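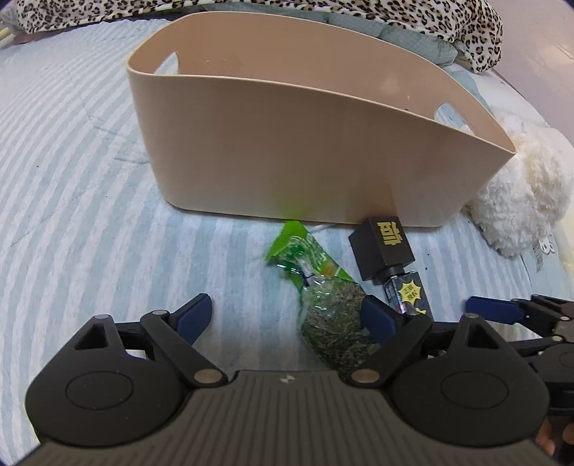
My First 2,000 Piece Puzzle (and I want another one)

I finished it! The big one! After all those evenings on the floor with my knees complaining, the harbor at Karemach is complete, boats and clouds and everything, and I keep walking past it just to look.

If you've read this blog for a while you know I was strictly a 100 piece person. I'd do one with a cup of tea and put it away again before dinner. Then in May I walked into Sodier, the little secondhand place by the bus station, and there was this huge Wandus box with the tape still on it for 6 dollars. I didn't even look at the number of pieces until I was on the bus home.

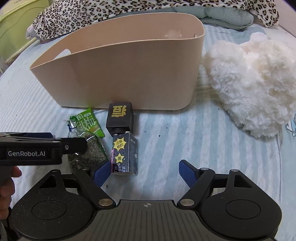

Posted by Domański | Jun 24, 2022 | Filed under: Puzzles, Home

So, how do you start something that size? I did the edges first like everyone says, and that took me two whole evenings -- the top and bottom are nearly the same gray and I had a long stretch of sky sitting where the water should have been. It fit, too. Almost. Wandus pieces have a nice tight snap when they're right, and these only sort of leaned on each other, so I should have known.

After the edges I went for the boats. Red hulls, yellow ropes, a tiny dog on the deck of one of them that I didn't find on the box lid until I had him in my hand. I loved this part so much. You sit down for ten minutes and then it's dark outside and your foot is asleep.

The sky was another matter. I sorted it by shape in the end, and I gave myself up to 60 pieces a night before I had to stop and go to bed like a grown-up
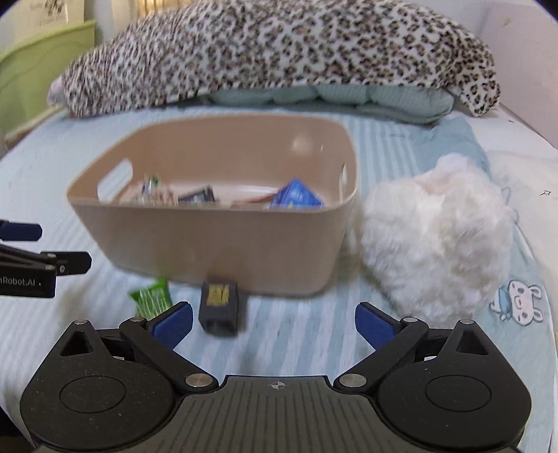 -- which I mostly stuck to, except for the last weekend, when I could see the hole in the clouds getting smaller and there was no way I was going to sleep. I put on the radio and just kept going. The last piece was a plain bit of cloud with a crease across one corner and I pressed it in very, very slowly.

I haven't decided about gluing it. Part of me wants it on the hallway wall, and part of me wants to break it up and do it all again next winter. Does anyone have a glue that doesn't go yellow? And Sodier had a second Wandus box on the top shelf, a market with a million striped awnings, so I'm going back tomorrow with my bus fare and my fingers crossed.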